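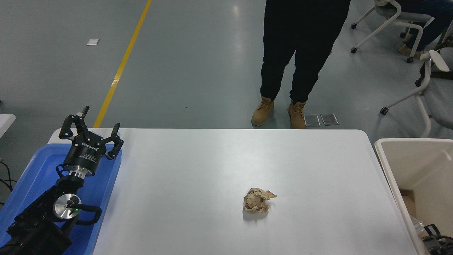 Every few weeks a letter arrives asking whether it's time yet. Can I buy a machine that will tidy the kitchen table, sort the laundry, sweep up behind the band saw? And because so many of you share this page between the house and the workshop (I have a foot in each myself, and sawdust in my butter dish to prove it), I've decided to put everything I know in one place. It's a fairly long answer, so put the kettle on.

The short answer is that floors are mostly solved, dishes are half solved, and picking up after people is still waiting its turn.

Start with trash, since that is what most of you ask about. A wad of crumpled brown paper on a clean table is the kindest chore you could hand a machine. It stands out against a pale top, it doesn't mind being squeezed, and if it gets dropped you haven't lost anything. Now put the same wad next to a grocery receipt you need, a child's drawing and half a sandwich, and you've asked a much harder question. Picking the thing up is a small part of the job. Knowing that it's trash is the rest of it, and my own family gets that wrong at least twice a month - I once fished a birthday check out of the recycling with salad tongs.

Erasto Khaemba, who keeps the Korkus joinery shop running and has answered more of my questions than he ever signed up for, put it to me this way: "Give me a machine that can clear one bench the way I'd clear it, and I'll believe the rest." He has 20 benches. He clears them with a hand brush and a bucket, and he's very quick.

So, with the warning that I'm a tidy person and not an engineer, this is how I'd sort the chores today.

Worth handing over now

Vacuuming open floors. A little round one does a fine job if you pick up the cords first. My Pallus has been going since March and the only thing it has eaten is a shoelace. Run it while you're out, and empty the cup every time, even when it looks as though it could go another day.

Mopping smooth, sealed floors. Good for a garage or shop with a coated floor, less good for old boards with gaps. Sweep first! A wet pad pushing sawdust around makes a paste, and you'll be on your knees with a putty knife.

Washing dishes, which we've all stopped thinking of as automation, though it surely is. You still load it and you still empty it, and that ought to tell you something about where the difficulty lies.

Not yet

Folding laundry. Cloth never lies the same way twice, and a fitted sheet defeats most of my relatives.

Clearing the table after supper. Glasses, crumbs, a puddle of gravy and someone's reading glasses, all in a heap. Each one wants a different grip and a different amount of squeeze.

Picking up around the workbench. Offcuts are worth saving down to a certain size, and that size changes with the wood. Erasto keeps walnut scraps 8 inches and up, and pine goes straight in the stove bin.

Getting the room ready, whatever does the work

I've found that nearly everything that would help a machine helps me too, so you may as well do it now.

Choose a plain, light-colored top for the surface where you sort things. Mess shows up on it right away, and you'll wipe it more often.

Give trash one spot. A bin with wide, open sides at the end of the table, near enough to drop things into without walking, will cut your cleanup more than any gadget. Keep cardboard, crinkly plastic and old cables in separate bins if you have the room. Once they tangle together you'll never sort them.

Set a shallow tray beside your work for things on their way somewhere else. I bought mine from Brodico, and it has a raised lip, so screws and buttons stay put.

Get cords up off the floor. Hooks under the table edge take 7 minutes to put up. I timed it, after putting it off for two years.

Mark your walkways in the shop with a stripe of floor paint or tape, and keep everything behind it. Chairs on casters wander, so push them back in at the end of the day.

Do one surface completely before you start the next. I learned this one from my aunt, who ran the canteen at Abbasi's and could put a room right in 21 minutes with the radio on.

If you've handed some chore over to a machine and it's going well, do write and tell me which one, and what it cost you in rearranged furniture. I'm especially keen to hear from anyone with stairs.

We use cookies to remember your preferences and keep this site running. By continuing to browse you accept our cookie policy.

Recent tips
Getting candle wax out of a tablecloth
Three ways to store sandpaper so it stays flat
What to do with a sticky drawer in damp weather
Sharpening kitchen scissors at home
A better place for the broom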